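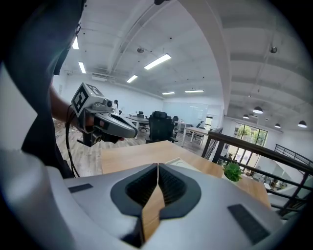 *By the upstairs bench lead, Nemby handhelds, December 2025*

I redid the walk-through on the handheld grippers after the left one dropped out on us in November. It lost tracking in the middle of a pick, came back 3 seconds later, and the log carried on as if all was well! So this is the longer checklist, with my grumbles left in.

**Grippers**

- [x] Marker clean, flat and tight on its mount. *The Vindby wipes leave a haze, so please use the dry cloth.*
- [x] Finger pads open and close freely. *A bit of squeak on one, and I can live with it.*
- [ ] Cable seated at the handle. *This is the one that bit us. I could wiggle the plug and watch the signal go (ugh). New Liltura clips are on order.*
- [x] Dropout alarm beeps at 200 ms. *It was switched off in November. My fault, I'd muted it for a phone call and forgot.*

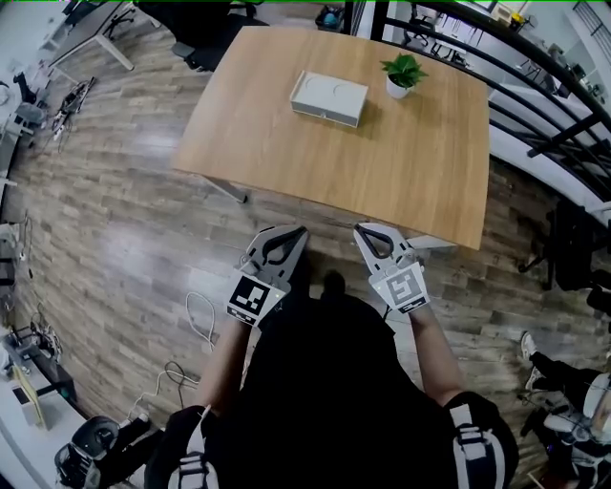

Sheet 32, page 3

**Floor and table**

- [ ] Cables off the walking area. *Fail. White ones coiled on the floor, a black one lying out on its own, and a whole tangle over by the desk. I've caught my foot up here before and I'd rather not do it again wearing a harness.*
- [x] Table steady. *Lean on it, don't just look at it.*
- [x] Only the task items on top. *Lidded box and the little plant in the white pot. Fine by me.*
- [ ] Chairs pushed well back. *There's one right at the table corner. Move it before you start, you won't be looking behind you.*
- [x] Railing side clear of loose stuff. *There's a lower level under there, so I'm fussy about this one.*

**Sign-off**

Not passed yet. I'll run fault 51 again once the clips are in, same pick, same cable, and I want to hear that alarm go off. Until then the left unit stays out of the Güler runs. Blank sheets are in the top drawer.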